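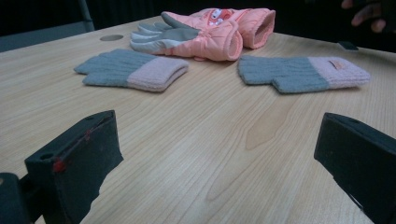 Cleven Opens Winter Glove Drive With 42 Drop-Off Points

TAPIA – Cleven, the outdoor clothing retailer, will collect gloves and mittens for children and adults again this winter. The drive opens in November at all 42 of its stores and runs until the end of January.

Last winter customers handed in 3,325 pairs. They went to schools, shelters and bus depots in Tapia and Stotska.

Knitted gloves, padded winter gloves and mittens are all welcome in any color. Gloves should be clean and dry, with no holes in the fingers. Please match each pair and clip or tie it together before dropping it off. Single gloves can go in the separate bin by the door – they will be sorted and paired up where possible, and the rest sent for fiber recycling.

Anyone who brings in 3 or more pairs will receive 10 percent off one item from the Bolum knitwear line. The discount is good on the day of the visit and cannot be used online.

Stores accept gloves from 10 a.m. until closing. Schools and workplaces that want to run their own collection can ask for a box at any store counter. Full boxes may be returned to the same store.

Media inquiries: Cleven press office, Tapia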